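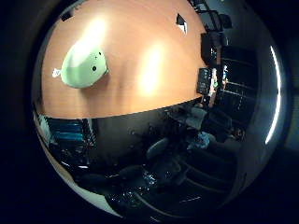
The table from the arm's own camera, with the green toy waiting on the left.

I went to the open evening at Plimside in February. They have had the robotics workshop there for a while now but I had never been past the front desk. Rebecca Greco from my old office had a spare place on the list and asked if I wanted it, so I took the bus over from Fleltorham after work and got there in time for the second demonstration.

It costs nothing to get in. You sign a sheet, you get a sticker with your name on it and you are told to keep your bag off the floor. There was tea in the corridor and a tin of shortbread that had mostly gone.

The demonstration was run by Lesia Sirko, with Stepan Mykhailiuk on the computer. The job was simple enough to explain. There are soft toys on a table, and the arm has to take hold of one and move it. Lesia said soft toys are harder than boxes. A box keeps its shape when you squeeze it and a toy does not, and the software has to decide where to take hold when there are no proper corners to go for.

The camera sits down by the gripper, so what it sends back is round and very bent. The edge of the table turns into a curve and the lamps leave white patches on the wood. I found it hard to follow for the first few minutes. Stepan said he had stopped noticing the bend in his first week and now finds ordinary photos a bit flat.

They gave us some figures. The group had logged 714 attempts with this set of toys before the open evening. Each attempt is allowed 19 seconds, and if the arm has not got hold of anything by then it goes back to its start position and tries again. A full session is 180 minutes with one break. Lesia said the break is for the people.

I stayed for eight attempts. Five of them worked. One was a clean miss, one got hold of a toy and dropped it almost straight away, and on one the arm stopped above the table and Stepan had to restart it. He did not seem bothered. A man near me asked whether it had broken and was told no, it had reached its limit on that side and would not go any further, which is how they want it to behave.
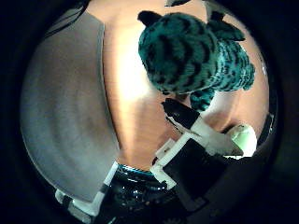
Filed under: Days out

The striped one was the favourite with everybody who had brought children. It is teal with black stripes and I took it for a tiger, though a girl at the front was certain it was a cat and said so several times. From the gripper camera you are looking down on its head and back, with one of its legs reaching towards the black finger. Lesia said fur is awkward because the finger can press into it for a good way before there is anything firm to hold.

Afterwards there were questions. Somebody asked about jobs, as somebody always does. Gianni Donati, who looks after the building side of things, said they were a long way from replacing anyone and that most of his week went on cables. I asked how long it takes to add a new toy. The answer was a day or two if it is like one they already have, and longer if it is shiny or very floppy.

I had hoped to see the other project, Flomesitz, which is to do with sorting laundry, but it was not running. Panagiotis Karagiannis told me it should be on show at the next open evening if the parts come from Ouellet in time. I have put my name down.

I missed the direct bus by a minute and had to change at the hospital. If you go, the side entrance is the one to use, and take a jumper, as the workshop was cold.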